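**Why is there a piece of Tasura on the wrong side of the river?**

**oxbow_otter**

OK, map people, I need you. I was tracing the county line south of Himden last night and there's a chunk of Tasura County sitting on the *east* bank of the Shao. All 1137 acres of it, cut off from the rest of the county by the whole width of the river! To drive to your own courthouse you have to go through the next county, over the bridge at Himden and back down the other side.

The line through there is all loops, the kind no surveyor would draw on purpose, so I'm guessing it follows an old channel. Does anyone know when the river moved? I've found a soil map with a long curved strip of clay that matches the county line almost bend for bend, and I may have yelled. 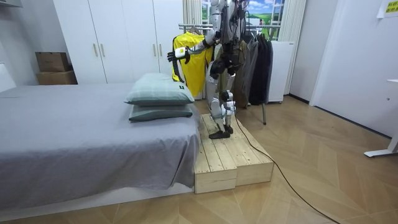
*Bedroom, by the clothes rack with the yellow shirt.*

I've only got the modern topo sheet and that soil map so far. Anything older would make my month.

**levee_lou**

Oh, the Clelen Cutoff! My favorite spot in the valley. The river went through the neck of the bend in one spring flood, and the line stayed where the water used to be. The old bed is still there as Clelen Slough. You can walk a lot of it in October when the nettles die back.

The neck was only 691 feet across on the last survey before it broke. Picture a river that took miles to go around something you could walk across in a few minutes.

**plat_book_pete**

I'm going to push back on "one spring flood." That's the story on the sign at the boat ramp, and I think the sign is wrong. The older plats show a ditch across the neck with a little gate on it, years before any flood. Somebody was running mill water through there. The flood finished the job, sure, but people started it.

And it matters for the line! The usual rule is that when a river creeps sideways, the boundary creeps along with it. When it jumps, the boundary stays put. If the ditch widened bit by bit, the east bank county had a decent argument that the line should have moved too.

**levee_lou**

Pete, the ditch was a trickle. You can still find where it met the bend and I could step over it.

**plat_book_pete**

You can step over it *now*, after generations of silt. Khrystyna Pasichnyk has a whole chapter on this in her history of the lower Shao and she's on the ditch side.

**oxbow_otter**

I love this so much. I had no idea there was a ditch! Pete, do you know which plats? And does Pasichnyk say whether the two counties ever went to court over it?

**plat_book_pete**

Second and third plat books, Clelen Township. They're in the big flat drawers at the Himden library and you can ask to have them out on the table. No court case that she found. They wrote angry letters about who had to fix the road, and then the road washed out.

**ferryroad**

I grew up on that side! We called it the Leftover. The school bus took 12 kids over the Himden bridge and back down every morning, and we were always the last ones in. My grandfather voted in Tasura all his life and bought every nail and sack of feed he ever used across the line, and he'd argue with anybody about which side had the better fair.

For what it's worth, he said the river "got let in." I never asked him what he meant by that and now I really wish I had.

**levee_lou**

Huh. OK, "got let in" is interesting. I'm not giving Pete the whole point yet, but I'll go look at the plats.

**oxbow_otter**

Ferryroad, that's wonderful, and please write down anything else he said!

Update from me: I overlaid the soil map on the topo sheet this evening and the clay strip leaves the county line in exactly one place, up at the north end.
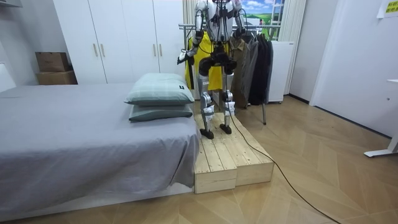

It swings inside the line by a good way and then comes back to it, so either the surveyors cut a corner or there was an earlier bend before the one we're all talking about. My vote is an earlier bend - the curve is too smooth for anything else.

**plat_book_pete**

Or the surveyors didn't feel like wading. I've read their notes. There is a lot about mosquitoes in there.

**slackwater**

Mostly a lurker, but Anca Chiriac led a walk out there a while back and she showed us that north end. There's a low ridge with big old cottonwoods, and on the far side of it a second, shallower dip that holds water after rain. She thought it was an older channel too. She was careful to say she hadn't cored it.

Bring tall boots. The track from the ramp is fine as far as the gate, then it's soup.

**oxbow_otter**

A SECOND CHANNEL. Okay, I'm going. Lou, Pete, do you want to come and argue about the ditch in person? I'll bring the printouts and a thermos.

**levee_lou**

In! I'll bring the long tape.

**plat_book_pete**

Sure. Meet at the ramp, 8 a.m., and I'm going to read that sign out loud.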